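## 3. Work surface and container storage

Jagadeesh Devadiga and Flurina Strebel compared two table coverings for the Farnholm sorting bench over 4 weeks. Containers were stored upright or on their side. Labels were checked at the end of each week.

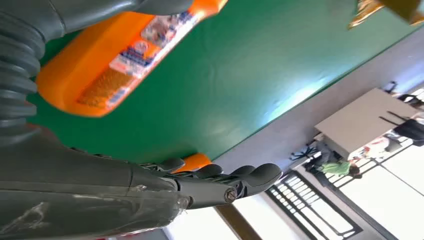

Side storage was kept for the remaining trials. Orange plastic stands out well on the green tabletop, and a bottle lying down leaves its label visible along the length - glare near the far edge of the table is still a problem. Haf Ifans will repeat the check with 6 containers.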